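Pre-session safety checklist: teaching the arm by hand and by remote, memory module cell (with my comments)

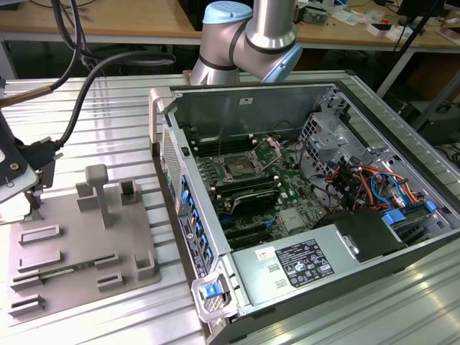 Cell 4: tower on its side with the panel off, fixture plate to the left, arm behind.

Filled in on Monday before the first demonstration. I go down the list in order and type my comments under each line, so if you're teaching on this cell later in the week, please read the comments and skip the nagging emails. Most of this is the same list as in April, plus the remote control section, which is new.

SECTION A – THE BENCH

A1. Worktable solid, no rocking, extrusion bolts snug.
OK. I leaned on all the corners and nothing moved.

A2. Fixture plate fixed down, slot blocks tight.
OK now. One block had a bit of play when I wiggled it, so I snugged the screw and checked it again. If a block shifts between demos, the recording is junk and you won't notice until the replay, which is a miserable way to spend an afternoon!

A3. Module seated flat in its slot blocks before the start.
OK. Start every demo with the module resting in the same two blocks, near the lower left of the plate. I know it's tempting to use whichever ones are closest to your hand.

A4. Cables clear of the arm's path.
Needs attention. The thick black cable that arcs down to the bracket on the far left is fine at normal reach, but I don't love it when the elbow swings wide. I've added a soft limit on that side for now. Please don't take it off.

SECTION B – THE COMPUTER TOWER

B1. Unplugged from the wall, power cord removed and put away.
OK. Cord is in the drawer. Never leave it lying on the bench, someone will plug it in to be helpful.

B2. Power supply stays closed.
OK. We have no reason to open it, ever. Same goes for the practice towers over in the Amrani room.

B3. Loose cables inside the case held back from the memory slots.
Passed with a comment. The colored bundle by the drive cage is well out of the way. There's also a thin black wire looping over the board toward the socket, and I'd like that one taped down before anybody does a fast approach from above. Tape is on order, so slow approaches only until then.

B4. CPU socket: keep fingers, tools and modules away from the pins.
The socket is empty with the bracket up, so the pins are exposed. They bend if you so much as look at them. I've set a no-go box over the socket in Tirix, and you should still watch it yourself, because the box only knows about the tool tip and has no idea where your sleeve is.

B5. Sharp edges.
The perforated metal on the drive cage is the one to watch. Keep your guiding hand on the arm and your other hand out of the case. I have a scratch to show for learning this.

SECTION C – HAND GUIDING

C1. Speed cap set to 200 mm per second in free-drive.
OK, read it off the screen.

C2. Payload set correctly before free-drive is switched on.
Failed the first time! It was still carrying the value from the last tool, and the arm would have drifted upward as soon as I released the brakes. Fixed and saved. Please check this one every single time, even if you only went to get coffee.

C3. Hold the arm by the links, keep fingers off the joints.
Reminder only. The elbow bend is the natural place to grab and it's also where you get pinched. Hold a little below it.

C4. Stop button within reach of the free hand.
OK. I moved it to the front edge of the table – it used to be behind the arm, where you'd have to reach across.

SECTION D – REMOTE CONTROL

D1. Nobody within reach of the arm while the Horkinix handset is live.
OK. The person on the handset calls out "live" and waits for an answer. Feels silly for a day, then it doesn't.

D2. Arm stops when the grip switch is released.
Tested 7 times, stopped 7 times.

D3. Push force limit active for insertion.
OK. Pressing a module into a slot takes more force than you'd think and through the handset you can't feel it, so line it up first, open the latches, then press slowly. If it doesn't go, back out and mark the demo as failed. Failed ones are useful too, so don't delete them.

SECTION E – RECORDING

E1. Enough space on the Cliruneo drive.
OK. We have 1,002 demos on there and nearly half the drive left.

E2. Each demo tagged "hand" or "remote".
Needs attention. Last week's has a bunch with no tag at all. I'll go through them, but please tag as you go.

Result: cell cleared for hand guiding. Cleared for remote control at slow speed only, until the wire in B3 is taped. Recheck B3 and A4 before changing that.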